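# Small Parts Storage: Choosing a Box for the Shared Workroom

Group members: Shazia Hayat, Melquiades Quintero, Mateja Gashi
Advisor: Elvia Ledesma

## 1. Background

The workroom at Rutherford keeps its beads, pins and snaps in paper envelopes. Envelopes tear, and people put them back in the wrong drawer. Our project was to pick one kind of box that could replace them and write a short guide for using it. We had one term and a budget for 4 boxes.

## 2. What we looked for

We asked students in the June session what bothered them most. Most of them said they couldn't see what was left without opening things. That ruled out the Levdale tins early, even though they were the sturdiest – we kept one for needles. We decided on clear plastic with the lid attached.

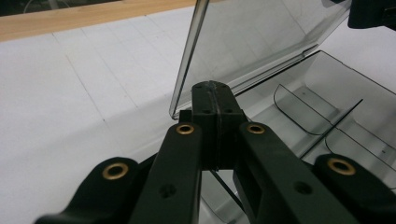

Mateja wanted separate lids because they are easier to wash. Shazia and Melquiades voted for attached lids, since loose ones had already gone missing from the old Curnier set. We went with attached.

## 3. Dividers and lid

The tray needed compartments, but deep square ones are hard to empty with your fingers. Shallow bays with curved dividers worked better for us. Snaps could be slid up against the curve and picked out one at a time. Very small beads were still a problem, and we suggest keeping those in a bag inside the bay.

The lid should be opened all the way before anyone reaches in. Half open, it tends to fall on your hand. Hold it near a corner and keep the other hand on the tray.

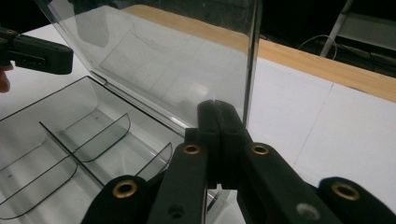 *Figure 2. Clear storage box with the hinged lid raised and curved dividers in the tray.*

## 4. Results

We moved 2000 snaps and 1000 pins out of envelopes over two afternoons. Mariama Opoku, who runs the workroom, checked the labels and asked us to move them from the lid to the front. We agreed with her, because a label on the lid is hard to read once the box is open.

## 5. Still to do

- Wipe out the trays before each refill
- Print new front labels
- Decide what to do with the leftover envelopes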